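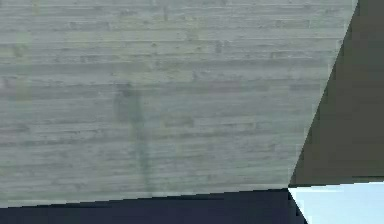
lotness_deb
Need a tiebreaker on stain for my mom's dresser. She wants it dark, I want it to look like it washed up on a beach. I'm after pale gray with the grain running in streaks and little dark flecks left in, soft and kind of blurry. Do I sand to 100 grit first or leave it rough?

Reply from halasz77
Go with 100, then thin white paint, 2 coats, wipe each one with the grain. Skip the gray stain — it goes purple on pine.

Reply from Dornirow
Disagree! Two coats hides everything. One coat, wiped fast. The pale gray I like still has wavy darker bands in it, like weathered planks.
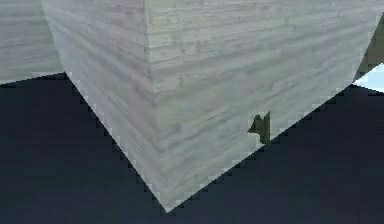

Re: whitewash or stain?

halasz77
One coat looked dirty on mine, but ok, your dresser.

lotness_deb
Trying one coat on the back panel tonight. Mom still votes dark lol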